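Workshop and Kitchen Tips: Budgeting for a Kitchen Robot Arm

Filed under: Equipment, Planning
By Jaqueline Robles
Updated 1 May 2024

The price on the quote covers the arm. It seldom covers a working installation, and the gap between the two is where most household budgets go wrong. These notes are for anyone planning to put a single arm beside an ordinary worktop, in a kitchen that also has to be cooked in.

Start with the task list

Write down the jobs before looking at any catalogue. For each job, note the heaviest object, the furthest point to be reached and the widest thing to be gripped. Weigh containers full. A jar of salt and a frying pan with food in it are different loads, and a long pan handle adds leverage at the wrist that the plain weight does not show.

Strike out any job that happens less than once a week. Occasional jobs push buyers towards a larger arm, and a larger arm needs a stronger mount and more clear floor.

Compare quotes on the same terms

I asked two suppliers to price the same specification. Josent came back at 2637 pounds for the arm and controller, gripper extra. Sultell quoted 2792 with a basic two-finger gripper and the mounting plate included. Josent's gripper was a further 300, so the higher headline figure was the lower total.

Ask every supplier to state the following in writing:

Payload at full reach, with the gripper fitted
Cable length from arm to controller
Whether the mounting plate and bolts are supplied
Price and delivery time for replacement fingers
Delivery and return carriage

Payload is commonly given for the bare wrist. Subtract the weight of the gripper, then subtract the weight of any camera or bracket you intend to add.

Measure the room

Measure from the proposed base to the back of the worktop, to the far side of the hob and to the underside of the wall cabinets. The last figure is the one people leave out. An arm that reaches the backsplash on paper may have to fold its elbow into a cabinet door to do so. Open every door within reach and mark the swing on the floor plan. Include the fridge.

Cut a strip of card to the length of each link, join the strips with split pins and try the positions against the wall. It takes 15 minutes and has saved me one wrong order.

Power and cables

Note which sockets are free with the kitchen in normal use. The arm, its controller and a computer all need supply, and the air fryer will still want its own. Do not run a robot controller and a heating appliance from one extension lead. If a new socket is needed, get the electrician's price before placing the order.

Allow slack at each joint. Route the cable with the arm at both ends of its travel and fix the clips last.

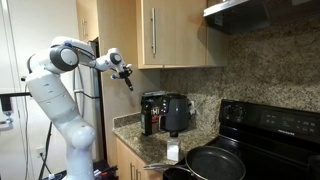
Arm beside the worktop, gripper above the counter. Check reach to both the appliances and the hob.

Heat and grease

Treat the area over the hob as a separate zone and ask for the permitted working temperature of the gripper, not only of the arm. Steam and oil settle on joint covers. Collado sells washable sleeves, but they stiffen the wrist slightly, so fit them before setting any positions. Budget for two sets so that one can be in the wash.

Running costs

Set aside a yearly sum for fingers, sleeves and cable clips. Finger pads are the first to go. Nuvach lists them singly and in packs; the packs are cheaper per pad, but check the fitting before buying more than one.

Software fees deserve their own line. Some controllers work without a subscription and lose only remote access when it lapses. Others lose saved routines as well. Get the answer by email and keep it with the invoice.

Order of purchase

Mount and electrical work first, arm second, gripper third, accessories after a month of use. I ordered in February with the accessories included, and two of the three brackets are still in their bags.

Related: Choosing clamps for stone worktops | Labelling dry goods containers | Cable clips compared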